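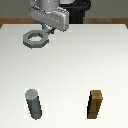
A gripper holding a hexagonal nut, computer rendering.

The law should be quicker to give things back
September 2, 2021

In August my neighbor went to the police station in Stutari for the fourth time to ask for his van. The van is not stolen anymore. The police found it behind a warehouse in Lò, with most of his tools still inside, and they took it as evidence. This was good work and I want to say so. But the two men accused of the theft will wait a long time for their trial, and the van waits together with them.

He is a plumber. Without the van he rents another one, and he has already paid 2000 for it, which he will probably never see again. The insurance company, Hovico, told him that the vehicle is "recovered" and so there is no claim for theft. The police told him that the vehicle is "retained" and so there is no return. Between these two words a man can lose his business.

I understand why evidence must be kept. If a lawyer wants to examine the broken lock, the lock must be there. I would not like to live in a place where the police hand over everything the next morning and the case falls apart in front of the judge. But does the court need the whole van? It needs photographs, the report of the technician, perhaps the lock itself. The law here already allows an owner to ask for his property before the trial. The request goes to the prosecutor, and the prosecutor has no date by which he must answer. My neighbor wrote in the spring. He received a stamp.

According to the notice at the gate of the police yard on Esix road, there were 86 vehicles inside at the start of the summer. I do not know how many belong to victims and how many to suspects, because the notice does not separate them. I think this tells us something about how the yard sees its visitors. Each owner must also pay 400 for storage when the vehicle comes out, even the owner who was robbed.

I would ask for two changes. The prosecutor should have thirty days to answer, and a refusal should be written with a reason that a person can read and appeal. And the storage fee should go to the one who is convicted, or to the state when there is no conviction, but never to the victim.

My neighbor has a new appointment next week. He will take the bus.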